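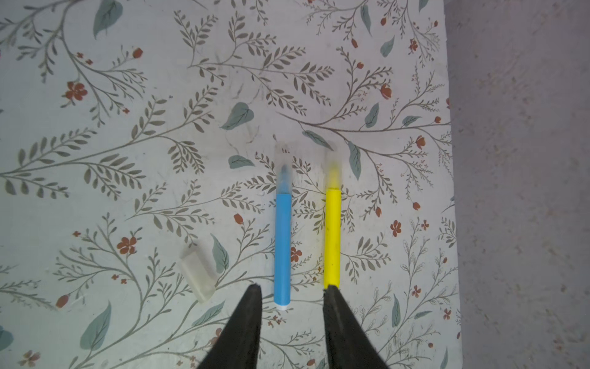

添付1：青軸と黄軸、草花柄の面に並べた状態

件名：Re: [shuno-ml 909] 色物筆記具の置き場と下地の柄について
差出人：プッシュパ・ジョシ
日付：2018年11月25日

ジョシです。トマルさんの質問に、引用の後で順に回答します。

> トマルです。筆記具の一時置き場について相談です。
> 作業面のシートを無地から草花柄に替える案が出ていますが、
> 細い軸の色物を置いたとき、柄に紛れませんか。
> もう一点、置き場はトレーと吊り棚のどちらを前提に
> すればよいでしょうか。Endovの浅型トレー(内寸265 mm×148 mm)
> なら手元に在庫があります。
> パラヴィ・トマル

1. 柄と軸色の関係
添付1の柄は、くすんだ青灰色の地に灰褐色の細い茎、灰緑の葉、小さな赤錆色の花です。空色と黄色の軸はどちらも地色と分離しており、間を柄の茎が通っていても軸の輪郭は追えます。紛れる可能性が高いのは、灰緑、茶、赤錆に近い軸色です。この系統の色を常用する場合は、無地のシートを残してください。

色とは別に、透けるものは柄の上で見落としやすくなります。添付1の左手前に半透明の小さな直方体がありますが、葉の柄が薄く透けています。透明キャップや半透明の小物は、柄の面に直接置かず、濃色のトレーに入れる運用を勧めます。

2. 並べ方
軸を平行にし、先端の向きを揃え、間隔を空けるのが基本です。間隔は軸の中心間で14 mmを標準としています。太軸が混じる場合はこの値では足りないので、太い方に合わせて広げてください。

交差して重なった状態では、下側の軸の色が読みにくくなります。添付2がその例です。
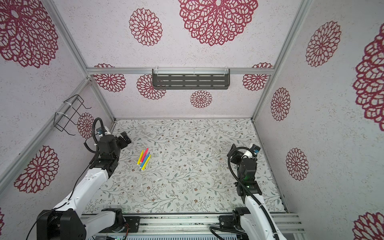

添付2：重なった色物の筆記具。奥の横レールに穴あき棚

黄色は重なっていても目に付きますが、ピンクと青は間に入り込んでいます。色の判別だけなら足りても、一本だけ取り出す用途には向きません。片付けの際は束のまま移さず、いったん広げてから向きを揃えてください。

3. トレーか吊り棚か
添付2の棚は濃灰色の金属製で、長方形の穴が列になっており、アルミのレールから透明の樹脂クリップで吊る形式です。細軸を棚面にそのまま置く使い方は勧めません。穴の寸法を測っていないため、先端が落ち込むかどうかは判断できません。置くなら底のある容器を併用します。

左の壁側には黒い線材のラックが結束バンドで留めてあります。線材の間隔が軸より広ければ同じ問題が出るので、こちらも容器との併用が前提です。

したがって一時置きは浅型トレー、使用頻度の低い色は容器に入れて棚、という区分を提案します。Endovのトレーは短辺148 mmに対して中心間14 mmの並びで使えます。仕切りは固定せず、差し替え式にしておくと太軸にも対応できます。

4. 未確認の事項
・棚とクリップの耐荷重(ティヤギさんに資料の有無を照会中)
・シート表面へのインクの移り
・赤系の軸を柄の花の近くに置いたときの見え方

12月に収納表を改訂するので、軸色と軸径の一覧をお持ちの方は、それまでに本MLへ投稿してください。軸径はmm単位、実測でお願いします。カタログ値しかない場合は、その旨を付記してください。

プッシュパ・ジョシ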